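Ticket 299: Arm stalls when placing plate at open desktop case
Status: Open, waiting on bench test
Raised by: Mingxuan Fang
Assigned to: Zhiqiang Yao
Site: Celtbridge repair shop, bench 2

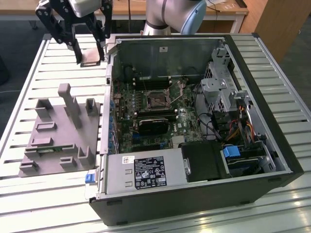
Attachment 1: bench 2, plate in gripper, tower on its side, fixture on the left.

Problem
The Pravedow arm picks up the thin plate and then stops with a position timeout on the way to the case. It does not drop the plate. Clearing the fault and pressing resume gives the same stop. We want this cell to take over part swaps on office desktops, so the test case is an ordinary Dell board in its tower with the CPU socket empty and the cables left in.

Mingxuan Fang, first entry
Ran the job 65 times. The fault came up on 14 of them, always after the pick. Power cycled the controller, no change. Swapped the fingertip pads for new ones, no change. Gripper force is at the Munari default.

Zhiqiang Yao
Can you run it with the case taken off the bench and the fixture left where it is? If it still stops, the case model is not the cause. Please send the planner log as well.

Mingxuan Fang
Done. 30 runs with no case, no faults. Log uploaded.

Zhiqiang Yao
Thanks. The log shows the planner rejecting the last part of the path. The model has a keep-out box over the drive cage and it is set far too tall – someone entered 600 mm for the height. Small changes in how the plate is gripped push the wrist into that box, so it only fails on some runs. I have corrected the height and saved the cell file as Zheng-2.

Mingxuan Fang
Loaded Zheng-2. 20 runs, one fault, and a different one: path blocked near the data cables. They never lie the same way twice. I moved them aside by hand and the next run went through.

Zhiqiang Yao
Then the timeout is fixed and the cables are a separate matter. The planner treats them as solid and there is no routine for pushing them out of the way. For now a person has to clear the cables before each job. I would not tell the shop this can run alone. A technician still does the whole swap faster.

Next steps
Repeat the 65 runs on Zheng-2 with cables cleared – Mingxuan.
Raise a new ticket for cable handling – Zhiqiang.
Keep this one open until the bench test is in.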